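Leria Holiday Flat, Dremness — FAQ

Questions we get asked most. Read these before you email, it's quicker for everyone. If yours isn't here then yes, email.

When can I get in?
From 4pm. Not earlier, sorry, unless we've said so in writing. Bags can go in the porch from lunchtime.

And when do I have to be out?
By 11. The cleaner comes straight after and she needs the whole flat, so please don't be still frying eggs.

How do I get there without a car?
Train to Statorton, then the 284 bus from outside the station. Get off at the chapel and walk back down the hill. Last bus is early in winter, check before you set off. Walking the whole way from Statorton isn't fun, there's no pavement for the middle stretch.

Where do I park?
On the road. Not in front of the green gate. The green gate is next door's and they do use it.

Is there a key?
Key safe, left of the door. Code comes by text the day before. Scramble the numbers after. If it sticks push the cover up first and then pull.

Is bedding included?
Yes. Sheets, duvets, pillows, cover on top. Towels too, one big and one small each. Bring your own for the beach. Spare blankets are in the bottom drawer and there is a hot water bottle somewhere, probably the same drawer. Make the beds or don't make them when you go, doesn't matter, we strip everything. Make up stains? Tell us and we'll soak it, no charge. Please don't put the bedcovers in the machine yourself. 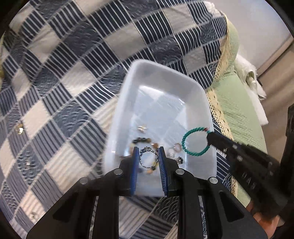
A guest asked whether all this goes for short stays as well, and whether we could leave out the heavy blankets since they sleep hot and end up kicking everything on the floor by midnight.

Yes to both. Same bedding however long you stay. Just say when you book and we'll strip it back to a sheet and the thin duvet.

How many does it sleep?
Four. Double in the back room, two singles in the front. A travel cot fits in the back room but only on the window side, otherwise the door won't open.

Can I bring the dog?
One dog, well behaved, not on the beds. There's an old towel by the back door for feet. Pick up in the yard please.

Is there a deposit?
£60, taken when you book and sent back within the week after you leave. We have kept it only when something big got broken. A glass is not something big.

What if I cancel?
More than a month before, full refund less the deposit. Less than that, we try to relet and refund you whatever we get. Snow, trains, a poorly child — ring us, we're usually reasonable.

Is the heating any good?
Storage heaters, so slow. They charge overnight. If you are coming from October onwards we put them on the day before. Plug-in heater in the hall cupboard for the first evening. Don't dry socks on it.
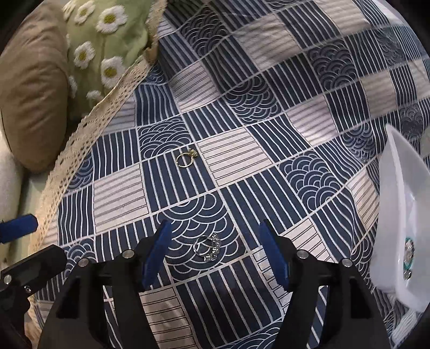

Posted by: Leria bookings
Filed under: Your stay, Bedrooms
Last updated: September 2026

A few more, mostly from the spring.

Is there wifi?
Yes. Fine in the kitchen, poor in the front bedroom. Password is on the fridge. Phone signal depends who you're with, try the yard.

I've left something behind, what now?
Email with what it is and which room. We post things back if you cover the postage. Kept for two months then it goes to the charity shop in Statorton. Phone chargers — we have a drawer of them, describe yours.

Anywhere to eat?
Mbeki Café at the bottom of the hill does breakfast and lunch, closes when the bread has gone. Chip van most summer evenings. For a proper dinner you want Statorton, and book.

How far is the beach?
20 minutes on foot by the field path, longer with small legs. Steep coming back. There are steps at the end and teh handrail stops halfway.

What about bins?
Black bin general, blue bin recycling, food caddy under the sink. Collection day is on the calender in the kitchen. If it falls during your stay please wheel them to the kerb the night before. Gulls, so lids shut.

Washing machine?
Yes, small one. No dryer. Airer is behind the bathroom door.

Can I book the same week next year?
We open the new year's dates in October. Past guests get an email first.

Smoking?
Yard only.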